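Baralora to open third linen hire depot in Wike

September 2019

Linen hire firm Baralora is to open a depot in Wike, adding to its existing sites at Brondow and Siken. The new depot will supply table linen, bed linen and towels to guest houses, restaurants and village halls, with first deliveries planned for December.

The company now serves 236 customers. Those in and near Wike are supplied from Siken at present, a round trip of about 40 miles for the vans. Once the depot opens, their orders will be packed and sent out locally. Washing and pressing will stay at Brondow, where a second ironing line was fitted earlier this year.

Delivery days for current customers will not change before the new year. Account numbers and prices stay the same, and there is no need to fill in a new form. Customers who collect their own orders from Siken may go on doing so or switch to Wike by telling the office in writing.

The Wike depot will also take small orders. Until now Baralora has asked for a minimum weekly spend, which ruled out many halls and clubs that only need cloths a few times a year. One-off hire will be offered for up to 3 nights, with sheets and tablecloths sold off separately when they are too worn for hire.
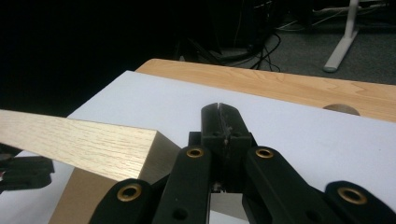

Used items will be sold by weight from the trade counter. They are clean but may have small marks or mended edges, and cannot be returned. Decorators and animal shelters already buy them this way at Brondow.

Baralora is taking on drivers and packers for Wike, both full time and part time. Application forms are available from the Siken office and should be handed in there.

Notes to editors

Baralora hires and launders linen for trade customers. It does not take in household washing.

ENDS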